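Clolo is moving, and it's taking the button jars with it

If you've been past the little parade on Requena Street this month you'll have seen the brown paper going up in the windows of Clolo, and if you're anything like me you'll have had a small wobble about it. I've bought every birthday present for my nieces in there since the eldest was born. So I did the sensible thing and knocked on the door at ten in the morning with a bag of pastries, and I'm happy to say the news is good. The shop isn't closing. It's moving to the old bakery on Brellow Road in September, and it's getting bigger.

Szabolcs Orbán has run Clolo for as long as I've lived here, first as a toy shop, then as a toy shop with a mending corner, and lately as a mending corner with some toys for sale in the front. People bring him bears with bald patches, rabbits with one ear, knitted things that have been through the dog. He sews them up and sends them home in a paper bag with the top folded over. The repairs grew so much last winter that he had to stop taking them for a fortnight, and I remember the sign on the door because my sister rang me up in a state about it.

"I had bears on the stairs," he told me. "I had bears in the bath! My wife said it was her or the bears, and I asked how long I had to think about it."

He keeps a ledger, a proper one with a cloth spine, and he let me have a look through it while he made the tea. Last year he mended 1,058 soft toys. The year before that was the quiet one, when his wrist was bad. In all, since he began writing them down, the book has got to 2,038, and the most recent entry when I was there was an elephant called Gerald, new trunk lining, both eyes, collected. I could have read it all day. Some of the notes are only a word or two ("smells of soup") and some go on for half a page, usually where a child has given instructions.

The new place has a long back room where the ovens used to be, and that's going to be the workshop. There'll be a counter across the front of it so you can stand and watch, which I suspect is going to make me late for a great many things. The shop floor gets the big window, the one that used to have the wedding cakes in, and he's already arguing with himself about what goes in it first. The button jars are coming too, before anybody asks. All of them. My nieces had a list of questions for me and that was at the very top.

Prices for mending stay as they are until the spring. A simple seam is £2 and a full restuff is £45, and in between he'll look at what you've brought and tell you. He won't do anything with a battery pack in it, and he's fairly firm about that, so please don't turn up with the singing reindeer.

I asked why he'd picked the bakery, because there were at least a couple of empty units closer to the station, and he said it was the light. Mornings come in at the back there, and he does all his faces before lunch. Faces are the hard part, apparently. A leg is a leg, he says, but put an eye a hair's breadth too far over and the child will look at it and say that isn't him. He's had one come back four times. He didn't charge for any of the goes after the first, and in the end it was the eyebrows.

There's a bit of a story to the new stuffing as well. For years he's used whatever wadding he could get, and some of it went lumpy in the wash, which I can vouch for, having once pulled a very sad owl out of my own machine. He's now buying from Gultov, a small firm up the valley that does cushion fillings, and he had a handful of it on the counter for me to squash. It's lovely! It springs right back. He'll be selling it by the bag too, for those of us who fancy having a go at home, along with needles long enough to get through a fat teddy and the waxed thread he swears by.

And there are going to be evening classes, which is the bit I'm most excited about and the bit he seems most nervous of. They'll start at half past six and you bring your own patient. He's never taught anyone apart from his daughter, who he says is neater than he is and twice as quick, and she'll be helping out on the first few. Places will go on a sheet of paper by the till. No website, no booking app, just a sheet of paper and a biro on a string, so I'd get in early.

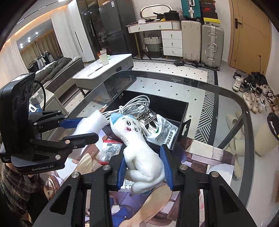
A plush in a light blue cap, with pink marks on its cheeks.

The neighbours on Brellow Road sound pleased, from the few I managed to nobble. The woman in the dry cleaner's told me the bakery had been standing empty long enough that she'd stopped looking at it, and the lad at the bike shop has already asked whether a saddle counts as a soft toy. (It doesn't. I checked.) There was some grumbling about parking, as there always is, but the car park behind the library is two minutes away and free after four.

As for Requena Street, the landlord hasn't said who's taking the old shop. I've heard a nail bar and I've heard a vet, and my hairdresser is certain it's going to be a place that only sells crisps, so make of that what you will. I'd quite like the crisps.

If you've got something in for repair at the moment, don't panic. Anything handed in before the move will be finished at the old shop, and you can pick it up from there until the end of the month. Anything that's still waiting after that goes over to Brellow Road with him, on the front seat of the van by the sound of it. Bring your ticket. If you've lost your ticket, bring the child, because he says they always know which one it is.

He's after cardboard boxes too, clean ones with lids if you've got them, and you can leave them inside the door any time before five. I took six round and came home with a knitted hen I hadn't planned on buying.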